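Ticket: Heating in flat drops out overnight
Reported by: Illia Zinchenko
Site: Plengate, upper flat
Opened: 8 February 2024
Status: Open, awaiting part

Tenant reports radiators go cold during the night. Boiler shows fault code 3 in the morning. Pressing reset brings it back for the rest of the day. Hot water is not affected.

Checked so far:
Pressure reads normal on the gauge. No drop overnight.
Thermostat batteries replaced. Fault came back the next night.
Thermostat moved to the kitchen, closer to the receiver. Same result.
Timer schedule cleared and entered again. Same result.
Radiators bled. A little air in the hall one, none in the others.

Update from Symonenko (heating contractor):
Pump is slow to start after a long rest. It ran after almost 30 seconds on the first try and straight away on the second. Boiler locks out if it sees no flow. Pump last changed in May, so it should be under warranty. Replacement requested from Premora.

Until the part arrives, leave the heating on low overnight so the pump does not stop for long. Please add a note here if the code changes.

Attachments (2):

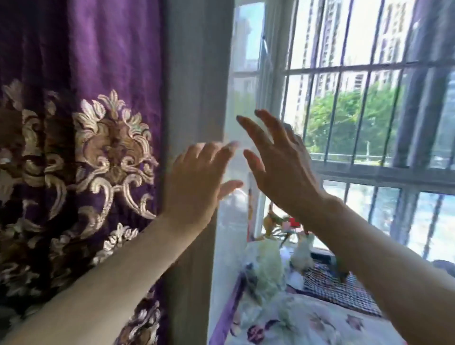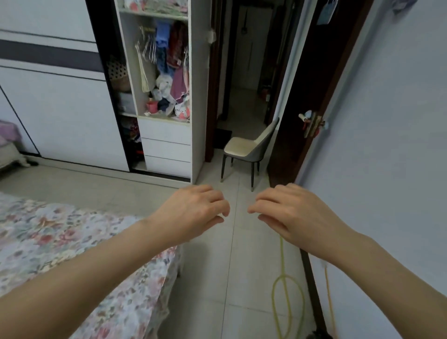

Upper flat, Plengate: curtains at the window (first), bedroom with wardrobe (second).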